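Skirberg Craft Foam Assortment, Reviewed by Someone With Glue on Both Elbows
By Wanda Olszewski
Mon 17 November
2 comments | 15 shares

Craft foam is the carpet of the art world. It goes down easily, it hides a great deal, and you find bits of it for years. I went through a whole pack of the Skirberg assortment making stamps, coasters and one deeply regrettable owl, so I feel entitled to an opinion.

The pack has 32 sheets, some smooth and some embossed. The box lists the colors under names I refuse to repeat at my age. I'll call them orange, purple and so on, and we'll all cope.

Cutting

Ordinary scissors go through the smooth sheets without any fuss. The embossed ones want a sharper blade and a little patience, as the scissors like to wander off along the bumps. A craft knife and a metal ruler gave me straight edges every time I remembered to use them. Do not try pinking shears. I have a drawer of what looks like chewed toast.

Gluing

White school glue works if you have an afternoon. Tacky glue is better, and contact cement is better still – open a window and send the dog out first. The smooth sheets stick to each other nicely. Put glue on the bumpy side of an embossed sheet and you get a bond with all the commitment of a New Year's gym membership. Glue the back.

Stamping

I bought the pack for this, and it's where most of my praise is going. Smooth foam makes a crisp stamp: cut a shape, stick it to a scrap of wood, ink it, press. I got about 300 prints out of one leaf before the stem gave up. The embossed sheets print as a cheerful mess, good for wrapping paper and for anything you can pass off as a hedge.

Texture and color

The embossed orange is the best thing in the box. It has a pebbly, crinkled surface, a bit like leather on a purse your aunt would hit someone with. In strong light it goes a pale salmon, and in shade it's a proper burnt orange, so hold it where the finished thing is going to live before you commit. The lavender-purple is flat, matte and very well behaved. Side by side they look better than I expected, and I've since made a set of coasters in the pair.
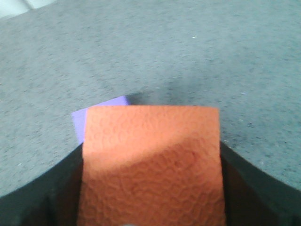 Complaints

The lid doesn't stay on. The sheets pick up fingernail marks if you so much as think about them, and the smooth ones show every dent. My neighbor Villads Toft borrowed a green one in August to stop his table wobbling and reports full satisfaction, but I can't really score it as furniture.

Would I buy it again? Yes, and I'd hide the box from Villads. If you only want smooth foam, get a plain pack and save yourself the bumps.

Last updated: Mon. evening, to fix the bit on contact cement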